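Slow payers are borrowing from you

Print | E-mail

2025-04-25

Most small businesses I deal with have never thought of themselves as lenders. They bake, wire, print, clean, deliver. But open the receivables ledger and you will find that they have money out with a dozen customers, at no interest, with no security and no agreed date for getting it back. Some of them are paying overdraft interest in order to do it.

I think this has gone on long enough that owners have stopped seeing it as a choice. Ask why an account is overdue and you get a shrug and some version of "they always pay in the end". I would like to argue that paying in the end isn't good enough, and that the owner has more say in the matter than is usually supposed.

Take a printing business in Feltalton. It is family owned, with steady work and a good name in the district. On paper it makes a reasonable profit. Its invoices say payment is due at the end of the month. When we worked out how long customers were taking to pay, the answer was 55 days. The owners were surprised by that. They had thought of their customers as prompt, and the ones they saw across the counter were. The large accounts, the ones they were proudest of having won, were the ones dragging the figure out.

Paper has to be bought before a job is run. Wages go out every fortnight. The BAS falls due whether the customer has paid or not, and if you report GST on an accruals basis you may be sending the tax office money you haven't yet seen. All of that has to come from somewhere, and in Feltalton it came from the overdraft.

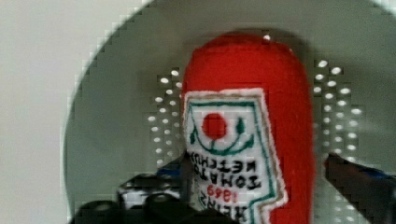
Soft toy ketchup bottle in red felt, with an embroidered label.

The profit and loss statement doesn't show any of this very clearly. A sale is a sale on the day it is invoiced. The interest turns up lower down, mixed in with bank charges and merchant fees, and few owners connect it to a particular customer. I would like to see every set of monthly reports carry a plain line stating what the slow accounts cost to carry. It isn't hard to work out, and a bookkeeper can do it while the kettle boils. Once the owner has seen the amount with a customer's name beside it, the conversation changes.

It is common for advisers to recommend a better overdraft at this point, or invoice finance, and there are businesses for which that is sensible. A firm growing faster than its cash can keep up will need funding from outside. My objection is to offering finance as the first answer. If a business borrows so that its customers can go on paying late, the lender is happy and the customers are happy, and the owner has signed a personal guarantee.

What the terms say and who agreed to them

A good many terms of trade were copied from somewhere else. I have read one set that still referred to the delivery of livestock, in use by a company that installs office blinds. Nobody had noticed, for the good reason that nobody had read them, customers included. A line at the foot of an invoice is a weak thing to rely on if it is the first place the customer sees it. Terms need to be put in front of the customer before the work starts, and agreed to, in writing, by someone with the authority to do so.

That sounds heavy-handed to people who do business on a handshake. In my experience it is less awkward than ringing up two months later. A one-page account application does the job. It asks for the legal name of the business, the ABN, the address for invoices, who approves them and when the payment run is. The last item is the most useful and the one most often left off. A lot of late payment is simply an invoice that missed the run and sat in a tray until the next one.

The large customer will often reply with its own terms. Here the small supplier tends to fold straight away. Sometimes that is the right decision. If you want the work and can carry the wait, then price it in and sign. What I object to is signing without doing the sum. A contract paid at two months is worth less than the same contract paid at two weeks, and the quote should reflect it. I have seen businesses give their best discount to their slowest payer, purely on volume, and then wonder why the busiest year was the tightest.

Deposits are another thing owners are shy about. Joiners and caterers ask for them as a matter of course and nobody walks out of the shop. Designers, consultants and maintenance contractors could do the same and mostly don't. A deposit covers the early costs. It also tells you something about whether the customer's accounts department is able to send money at all.

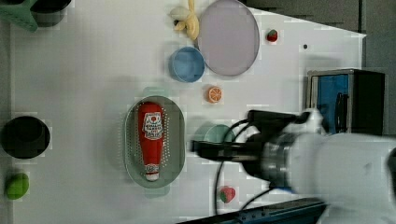
Chasing is ordinary work

Owners put off chasing money for the same reason they put off the dentist. They have built a relationship with the customer and feel that asking for payment will spoil it. I understand this, but I don't think it holds up. The person you deal with about the work is seldom the person who pays the bill. A call to accounts payable doesn't offend the site manager. Usually the site manager never hears of it.

It does need to be someone's job. At Vulum, a distributor of shop fittings that I have followed for a while, the calls used to be made by whichever director had a spare hour, so they weren't made. The work was given to the office administrator, who sends a statement early in the month and rings every account that has gone past its date. The calls are short and polite. Has the invoice been received, is there any problem with it, what day will it be paid? The answer is written down. If the day comes and the money hasn't, there is another call the next morning.

That is the whole method. There was no new software, although the reminder function in their existing package was switched on after years of sitting there unused. The directors had expected complaints. What they got was a handful of queries about wrong purchase order numbers, and each of those turned out to be an invoice that would never have been paid as it stood.

This is worth dwelling on. Some of what gets called late payment is the supplier's own fault. Invoices go out weeks after the job is finished. They go to somebody who has left. They are missing the order number that the customer asked for on day one. If you take a fortnight to send a bill, you have granted a fortnight's credit before the customer has done anything at all. I would fix this before making a single call.

Stopping supply

At some stage a business has to decide what it will do if a customer just doesn't pay. Most have no limit, or have one in the system that anyone can override. I favour a low limit for new accounts, $2000 say, raised once there is a record of payment, and a firm rule that the next order doesn't leave until the overdue one is settled. The rule should be known to the sales staff, and it shouldn't be bent for the account that a salesperson likes best.

There is a real cost to this. You may lose a customer. Fludness, a small packaging supplier, stopped supply to one of its biggest accounts and never got it back. The owner still regards that as a loss and I won't pretend otherwise. Turnover fell and it took most of a year to replace. But the business had been short of cash every quarter on that customer's account, and the overdraft has since come down. I would make the same recommendation again, with more warning to the owner about how uncomfortable the first few months would be. 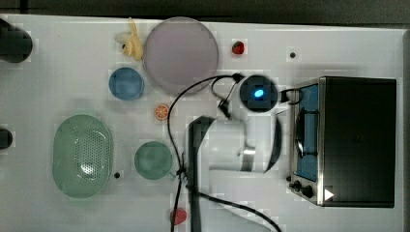

A reader of an earlier column wrote to say that all this is easy to recommend from behind a desk. In her trade, she said, there are a few big buyers and everybody knows everybody, and a supplier who stops supply once won't be asked to quote again. She would rather wait for the money than have no money to wait for.

I take the point. Where one buyer accounts for most of your sales, you aren't in a position to set rules, and I wouldn't advise anyone to pick that fight in May with a tax bill coming. But I would say the problem in that case is the dependence, and late payment is how it shows. The sensible course is to keep the large buyer, price for the wait, and put what effort you can into smaller accounts that pay on time. It is slow. Sarıgül, a food importer, has been at it for several years and has only lately reached the stage where it could lose its main customer and stay open.

I would also like larger companies to look at their own conduct. Many of them publish statements about supporting local suppliers. The most direct support on offer is to pay the invoice when it falls due. It needs no program and no launch. A finance manager could arrange it this afternoon by changing a setting in the payment run, and the reason it isn't done is that holding the cash suits them.

Until that changes, the supplier has to look after itself. Print out your aged receivables report tonight and look at the right-hand column. Pick the oldest invoice, check that it was correct and went to the right person, and ring them in the morning.

Recent items

Do you need a company, or just a better bookkeeper?
Paying yourself properly: wages, drawings and dividends
What to bring to your year-end meeting
Personal guarantees and what you are signing
When to register for GST
Stocktake without the overtime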